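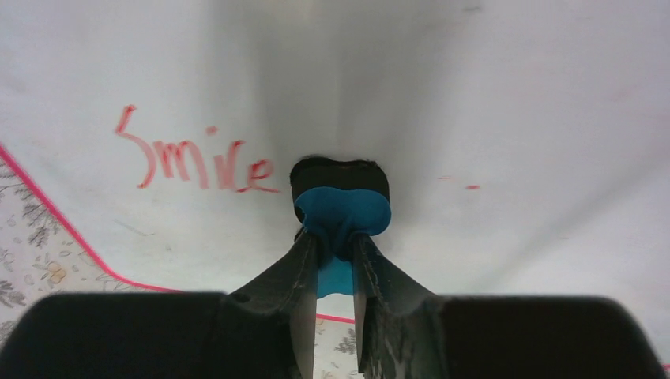 Wiping policy stalls when the second arm touches the board

villads_t
23 November 2021
Two arms on one rail, both run from a single Hulteck controller process. One grips the wiper, the other steadies the whiteboard at its right edge. With the board untouched the wiping arm tracks its path well. Once the steadying arm makes contact, the planner starts replanning on every cycle and the wiper stops short of the red writing. The log from the last run has 2,473 replans in it. Planner horizon is 600 ms. I have tried longer and it made no difference.
Villads Thoroddsen

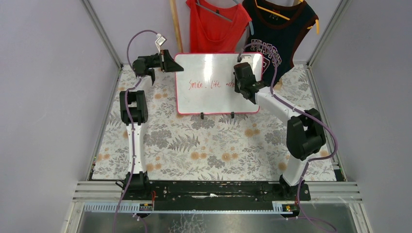

Re: Wiping policy stalls when the second arm touches the board

opal_kiln
Looks like a board pose problem to me. If the tracker fits the board outline, a gripper over the right edge hides the part it needs. The fit jumps, the goal jumps with it, and you get a replan. Log the board pose and plot it against contact time.

tarn86
I don't agree. A jumping pose would show up before contact as well, as soon as the arm covers the edge. I would look at the holding arm first. It is stiff, the board stands on two small feet on a cloth, and any push will move it. Drop the stiffness on that arm and see if the replans go down.

opal_kiln
Lower stiffness hides the symptom. The planner still has no idea which of the two moved.

villads_t
Plotted it. The pose does jump, by up to 13 mm, and the first jump comes before contact. I also checked the wrist streams, where the red border is easy to pick out even at a steep angle. 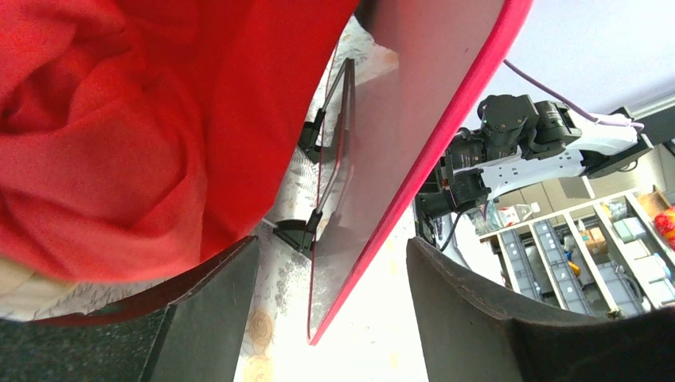 Can Filtis fuse a wrist camera with the fixed one if they run at different rates?

It takes a timestamp with each measurement, so the rates don't need to match. Set the buffer longer than your slowest camera delay and check that both clocks agree.

tarn86
Fair enough on the early jump. I would still lower the stiffness - 84 per cent of your current value is a gentle start.

villads_t
Changed both, one at a time. Fusing the wrist view cut most of the replans. The stiffness change did little on its own, but I have left it in. The wiper grasp is next on my list, as the tool offset is still typed in by hand. 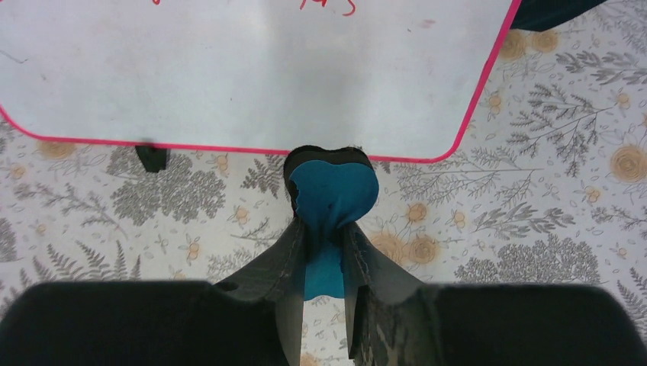 Wrist view with the blue piece gripped, lower border of the board behind

opal_kiln
Don't leave that offset fixed. Soft material shifts in the fingers and the offset goes stale. Estimate it from the wrist view after each grasp.

tarn86
Or regrasp from a known holder and skip the estimation. Less code to maintain.

villads_t
I will try the estimate first and post the config when it runs.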